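The long life of the kitchen table

When Gunvor Moen moved out of the house in Brundcombe where she had lived for 36 years, the removal men asked which piece they should load first. She said the kitchen table, and they told her it wouldn't go through the door. It had come in before the extension was built. In the end they took the legs off and passed the top out of a window.

Moen repairs tables for a living, so the legs were back on by supper. Her workshop is behind the old bus station and she takes in three or four tables a month. Most are pine or beech and most come from kitchens. The dining tables, she says, don't get enough use to break.

"People bring me a table with one bad joint and apologise for the top," she says. "Rings, burns, somebody's homework pressed into it. I ask if they want it sanded and half of them say no."

The kitchen table as a place to sit is fairly recent in many British homes. In bigger houses it was a work surface, scrubbed down with soda and sand, and the family ate elsewhere. In smaller ones it did everything, from pastry to ironing to laying out the wages on a Friday. Fitted kitchens pushed it aside for a while. Then people started knocking down the wall to the dining room, and the table came back.

Lindiwe Pillay, who writes about housing, has spent two years asking families what happens at theirs. She sent out 500 questionnaires in November and has been going through the replies since. Eating comes up, of course, but so do tax forms, haircuts, seed trays and arguments. One couple in Eide run a small printing business from one end and eat at the other.

"The ones without a table talk about it a lot," Pillay says. "They eat on the sofa and say it's fine, and then they tell you where the table would go."

Space is the usual trouble. A table for four needs room to pull the chairs back, and plenty of new flats don't have it. Folding tables help, though the hinges wear and Moen sees a good many of them. She would sooner people bought a small solid one and put up with bumping elbows.

Her advice on care is short. Wipe up spills, keep the table away from the radiator, and tighten the bolts once a year. She doesn't mind what people use for wax. On coasters she is less easy-going. She thinks every table should have a set out all the time, because if they live in a drawer they stay there. Odd ones are as good as matching ones – she bought hers for 100 pence the lot at a church sale and has never replaced them.

Pillay's own table is a painted one with a wobble. She has folded a beer mat under the same leg for so long that she takes it with her when she moves.

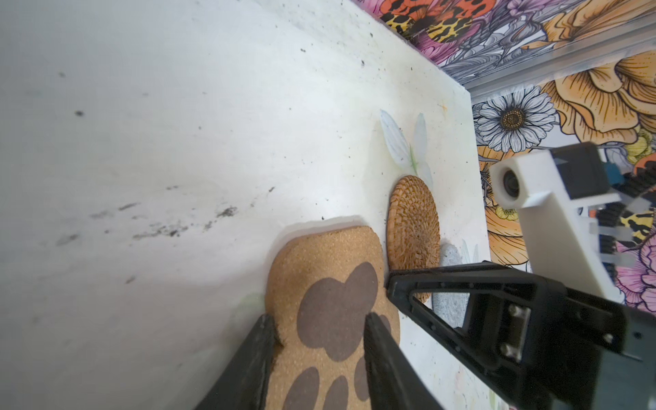
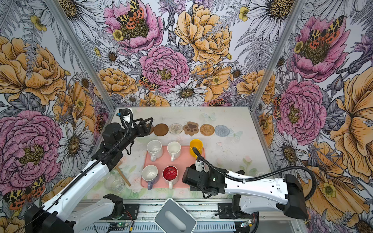
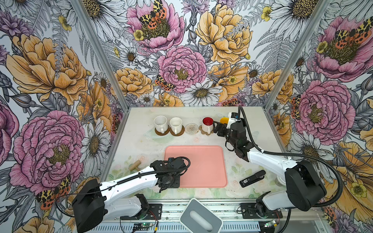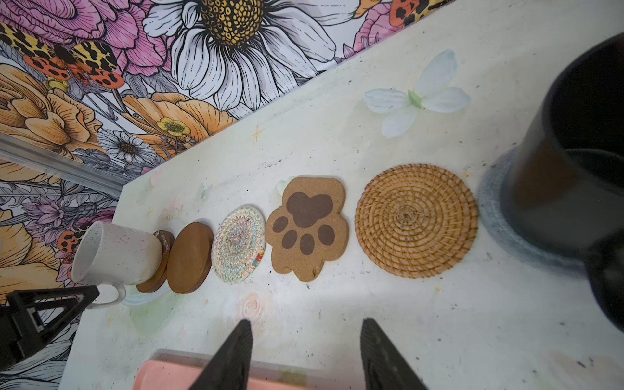

Tabletops and patterned walls. The first picture shows a paw-shaped cork coaster, the second a row of six coasters.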